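手持ちグリッパーによる教示

手持ちグリッパーによる教示(てもちグリッパーによるきょうじ)は、ロボットに作業を示す方法の一つで、人間がロボットの手先と同形または類似形のグリッパーを直接手に持って作業を行い、その際の映像、手先の位置姿勢、開閉量を記録して学習用データとする手法である。ロボット本体を用いずに実演を収集できる点で、アームを手で動かす直接教示や、操作装置を介して機体を動かす遠隔操作と区別される。模倣学習の分野で用いられ、収集されたデータは動作方策の訓練に供される。

概要

産業用ロボットの教示は、教示ペンダントで経由点を一点ずつ登録する方式が長く主流であった。対象物の位置が毎回異なる作業や、形状の不揃いな物品を扱う作業ではこの方式の適用が難しく、人間の実演から動作を獲得させる手法が研究されてきた。手持ちグリッパーによる教示はその系統に属し、家庭の台所、食卓、洗面所など、ロボットの搬入が困難な場所でも実施できる。

装置は一般に、把持部、開閉機構、握り部、撮影部からなる。把持部には二本の指を対向させた平行開閉型が多く、指の内側に弾性のあるパッドを貼って滑りを抑える。撮影部は手先に固定され、指先と対象物が常に視野に入るよう取り付けられる。広い視野を得るため魚眼レンズを用いる構成では、画像の周辺部に歪みが生じるため、学習前に補正を行うか、歪みを含んだまま入力とするかを選択する。

他方式との比較

直接教示は、操作者がアームの手先付近をつかんで動かし、関節角の時系列を記録する方式である。記録した軌道を同じ機体でそのまま再生できるが、操作者の手や腕が外部カメラの映像に写り込みやすい。

遠隔操作は、主側の装置の動きを従側の機体に伝える方式である。記録時と実行時の機体が一致するため、運動学上の不整合は生じない。一方で、通信遅延や力覚の欠如により、細い物や軽い物の操作に時間を要する。

手持ちグリッパー方式では、操作者が対象物からの反力を握り部を通じて感じることができ、作業速度も素手に近づく。ただし記録されるのは手先の軌道であり、それを実行するアームの可動域や関節速度の上限は考慮されない。このため、収集後に逆運動学計算を行い、実行不能な区間を含む実演を除外する工程が置かれる。

両手作業の記録

片手で物を保持し、もう一方の手で操作する作業では、左右に一台ずつグリッパーを用いる。両者の相対位置は、それぞれの自己位置推定の結果を共通の座標系に変換して求める。時刻同期の誤差は手渡し動作において顕著に現れ、指の閉じる時点と離れる時点の前後関係が逆転することがある。
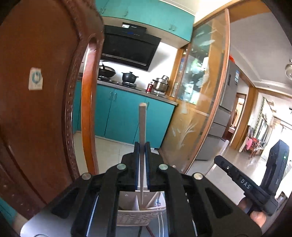 二台の手持ちグリッパーを用いた作業。手前の一台が細い木製の棒を挟んでいる。

箸を対象とする作業

箸の整理は、細長い物体の把持と挿入を含む課題として取り上げられることがある。卓上に置かれた箸は厚みが小さく、指先を卓面の近くまで下ろさなければ挟めない。布を敷いた卓では指先が布を巻き込む場合があり、硬い天板とは異なる接近角度が必要となる。箸の断面が角形か丸形かによってもパッドとの接触状態は変わり、丸形では把持中に軸まわりの回転が起こりやすい。

箸立てへの挿入では、箸の姿勢を水平から鉛直に近い向きへ変える必要がある。手首を大きく回す動作となるため、人間には容易であってもアームの関節可動域を超えることが多い。箸の中央付近を持つと姿勢変更は容易になるが、挿入の深さが制限され、指と容器の縁が干渉する。端部に近い位置を持つと深く挿入できる反面、自重によるモーメントで箸が傾く。

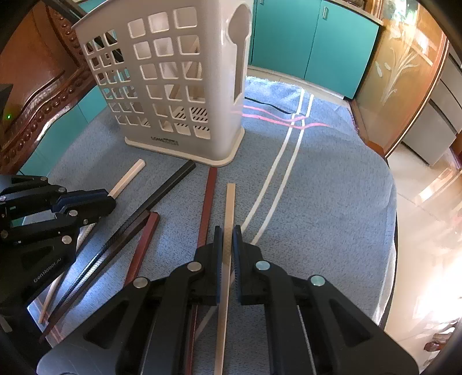

複数の箸が接近して並ぶ場合、隣の箸に指が触れて位置がずれることも考慮しなければならない。操作者は無意識に指の幅に合わせて接近方向を変えており、この調整が実演データに含まれることが、経由点登録による教示との差異とされる。色や表面加工の異なる箸を混在させることは、外観の変化に対する方策の頑健性を高める目的で行われる。格子状の開口をもつ箸立てでは、内部の箸が開口越しに見えるため、画像上で容器内の箸と卓上の箸を区別できるかどうかも評価の対象となる。

収集手順

Wing-sze AuとUlises Tapiaによる作業指針「Rorkitz」では、一つの課題につき28回の実演を一組とし、そのうち24回を訓練に、残りを検証に割り当てる。実演の開始時には両グリッパーを全開にして静止させ、この区間を開閉量の原点補正に用いる。対象物の配置は実演ごとに変更する。把持に失敗した実演は原則として破棄するが、持ち直しに至った場合は回復動作の例として別に保存する。

記録の区切りは操作者の合図によって付与する方式と、開閉量の変化から自動的に検出する方式とがある。Anum Durraniは、箸のように細い対象では把持時の開閉量が全閉に近く、閾値のみによる自動検出では空振りと把持を判別できないと指摘し、映像の併用を提案した。

課題

手先カメラの映像では、把持した物体や指自体によって挿入先が隠れることがある。外部カメラの追加で補えるが、設置の手間が増し、場所を選ばないという利点は減じる。光沢のある床や扉、ガラス戸の反射は、自己位置推定における特徴点の誤対応の原因となる。

操作者による差も問題となる。接近の速さ、持つ位置、左右の役割分担は人によって異なり、同一課題に複数の解法が混在すると、方策が中間的な動作を出力して失敗する場合がある。対策として、持つ位置をあらかじめ指定する方法と、複数の解法を分布として扱える学習器を用いる方法がある。

関連項目

直接教示
遠隔操作
模倣学習
エンドエフェクタ
自己位置推定

最終更新:2023年12月26日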